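From: Rajitha Mollah
To: Workplace Rights discussion list
Date: Jun 20, 2021
Subject: Re: Waiting time before the shift, is it paid or not?

Jirik wrote:

> Dear all,
> I have a question from the packing site in Vultville. The company
> asks everybody to come before the shift for the health questions
> and the temperature check. The line at the gate is long. The clock
> for the pay starts only when you badge in on the shop floor, after
> all of this. The supervisor says that it is not work, because
> nobody is producing anything at the gate. We have people on two
> shifts and all of them are unhappy. Is there something we can do
> before the summer schedule begins? I do not want to start a fight
> if we have no ground for it.
> Jirik

Dear Jirik, dear all,

Thank you for bringing this to the list. We had a very similar matter at Livard last year and it took us from March until the fall to get it settled, so please do not expect a quick answer. I am not a lawyer. I was only the person who kept the papers for our side, but I kept them well and I can share them.

First, I would not use the sentence of your supervisor as the basis for the discussion. "Producing" is a word from his budget. In our agreement the word is "required," and I think it will be the same in yours, as the two texts come from the same old model. If the company requires you to stand at the gate, and you can be written up when you do not stand there, then you have a good question to put to them in writing. Please look in section 5, under working time, and read also the notes at the end. In our copy the most useful line was in a note, and we had overlooked it for years.

Second, collect the times. We asked each person to write down when they joined the line and when they badged in, every day, on a simple sheet. At the end we had 634 entries. The company had its own list from the gate system with 718 entries for the same period, and the difference was mostly people who forgot to fill in our sheet on the way home. The two lists agreed very well on the minutes, and this helped us more than any argument. The average wait was about 11 minutes. It does not sound like a lot, but put it over a whole year and it becomes real money for a person on the lowest grade.
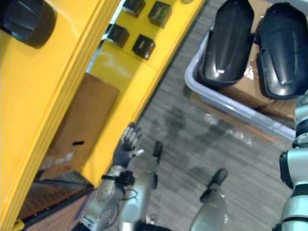 There is a second part which Jirik did not mention, and I would like to ask him about it: what happens between the badge and the real start of the machines? At our place this was the larger dispute. The operators had to do the start checks before the hour, and the company called this "preparation" and did not pay it either. Sultana from the night shift answered them very well in the meeting. She said that a black knob on a yellow machine is there for the work and for no other reason, so a person who has a hand on it is working. The manager had no reply and asked for a break. I do not say that the meeting was won by this, but after it they stopped using the word preparation, and the start checks went into the paid time without a written decision. I would have preferred a written one.

What we got in the end for the gate was a fixed allowance per shift, the same for everyone, and back pay to the beginning of the checks. Some colleagues thought that the real minutes should be paid. I was also of this opinion, but the members voted for the fixed amount and I respect it. It is easier to control on the pay slip. The weak point is that if the line becomes longer again, the allowance does not change. If you negotiate the same thing — please ask for a review date. We did not, and now we have to open the whole subject again.

One more warning. Do not let people refuse the checks as a protest. Two of ours did, and for some weeks we spoke only about them and not about the pay. Let everybody go through the gate, be polite, and write down the time.

Jirik, if you send me your working time section I will compare it with ours and mark the places where the wording is different. I can do this next week, in the evenings. I can also send the blank sheet for the times. Please write to me directly for this, as the list does not accept attachments.

If somebody here knows how the changing of clothes is treated in Vultville, I would be glad to read it too. For us it is still open.

With kind regards,
Rajitha Mollah
Livard, day shift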